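Progress report to the Fraser Fund
Project: Hands-On Robotics at Brernov
Prepared by Shirley Sandhu, project lead
Mon 3 April

Dear Annick,

You asked us to keep this report to the open day and what came of it, and to leave the equipment accounts for the May packet. I'll try, although the two do run together in places. The short version is that it went very well, we had more people than we planned for, and we learned a few things about our own setup that we would not have learned any other way.

Attendance

We had 249 visitors through the door between ten and four. Our application to you said 175, and we had ordered name badges and printed handouts to match, so the last hour and a half ran on photocopies and masking tape. The largest groups were families from the neighborhood and students from the two-year college, followed by people from local firms. Prudetti sent a group from their packing floor, and they stayed nearly three hours. Their questions were the best of the day, and I will come back to them below.

What visitors saw

We set up four stations. The first was the arm that sorts blocks by color, which you saw on your visit last fall. The second was a bench where people could take apart an old gripper and put it back together. The third was a screen showing what a robot's cameras pick up while it works. The fourth was the kitchen table station, and that is where the crowd was all day long.

The idea at the kitchen table is simple. A person holds a gripper in each hand and does an ordinary job with it, such as hanging up a utensil, while cameras record the work. Those recordings are then used to teach a robot the same job. Visitors could watch our demonstrators at it, ask anything they liked, and then have a turn themselves at a practice table next door.

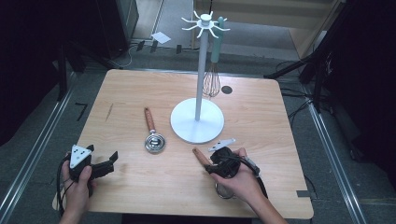
Two-handed work at the kitchen table station, with the whisk on its stand.

I had worried that this would look dull beside a moving arm. I was wrong! People leaned in. A job that takes a second with your own fingers takes real thought with two flat pads, and everyone watching could feel that. Children called out advice. A retired machinist stood at the rope for most of the morning and finally asked if he could try it, and he was very good, and he came back after lunch with his brother.

The practice table logged 481 tries over the day. We counted a try as one utensil picked up and either hung or put back down on purpose. Drops were not counted, and there were plenty of those, mostly spoons. We had set the table up with the idea that each person would take one turn and move on, but once somebody had dropped a spoon twice they were not going to leave until they had hung it. By noon we had put a kitchen timer out to keep the line moving.

What we learned

The biggest lesson was about the pads. Thin handles and fat handles ask for quite different grips, and our written instructions treated them as the same thing. Our demonstrators have been doing this for months and switch without thinking, so the gap never showed up in the notes. Visitors found it in the first ten minutes. They would line up nicely on a thick handle, lift it, and then use exactly the same approach on a narrow one and watch it roll away.

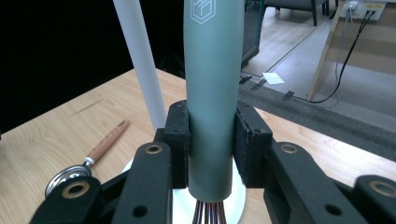 We have already rewritten that page. The new version asks the person to look at how the two pads meet the handle before lifting, and to let go and start over if one side touches well ahead of the other. It sounds small, but it is the kind of thing a new demonstrator needs on day one, and we had been passing it along by word of mouth.

The second lesson came from the Prudetti group. They wanted to know how often we clean the pads, and the truthful answer was "when we remember." On their floor, gripping surfaces are wiped down at every shift change and the wipe is signed for. We do not need a sign-off sheet for a whisk, but we do need a habit, so pads are now on the start-of-day list along with the battery check and the tape marks. They also suggested a short pause between tries with the grippers held open over the table, so that each recording has a clean beginning. Hidness, who supply our recording software, had asked us for the same thing in the winter and we had let it slide. 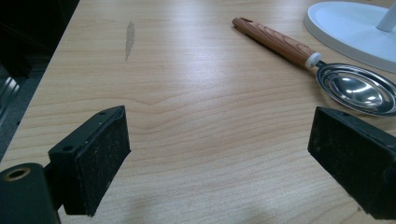
A clear start makes the sorting afterward much easier. In the old recordings somebody has to watch each one and decide where the job begins, and two people will often pick two different moments. With the pause in place the choice is plain. We tried it for the last hour of the open day and have kept it since.

The third lesson is about talking. Our demonstrators were asked to explain and work at the same time, and it wore them out. One of them had no voice by three o'clock. Next time there will be two people at the station at all times, one on the grippers and one facing the visitors, and they will swap every half hour.

Spending on the day

The open day came to 800 dollars from the outreach line, which covers printing, the rope and posts, the practice utensils, and lunch for the crew. That is what we budgeted. The second run of handouts was done on our own copier and is not charged to the grant.

What did not go well

Parking was poor. The side lot was full by half past ten and we had not told the shop next door to expect us, so there was some horn blowing and I went over the next morning with an apology and a box of pastries. The camera screen at station three froze twice and had to be restarted. The sign for the restrooms pointed to a supply closet until early afternoon.

I would also have liked more teachers. We wrote to eleven schools and heard from three. The invitation went out too late, right as they were closing out the term, and it read like a notice about a science fair. We will write a different letter for the next one -- shorter, and with a clear offer of a class visit on a weekday, with the practice table included.

Next steps

The second open day is planned for May, in the same room and with the same four stations. The practice table will get twice the space, and we would like to add a second set of grippers there so that two people can work side by side. That purchase fits within the equipment line, but it moves money from the third quarter into the second, so I need your approval in writing before I place the order. A reply by email is fine.

Three visitors have asked about training as demonstrators, the machinist among them, and I have set up a first session with all three. Prudetti have invited us to see their floor in return. I have said yes for two of our crew and would be glad to have you come along, if you can spare a morning.

The comment cards are being typed up and will go in the May packet with the accounts. I've read all of them already. The one on my wall says, in very large pencil letters, "I DID THE SPOON."

With thanks,
Shirley Sandhu

cc: Annick Grewal, Fraser Fund (program file)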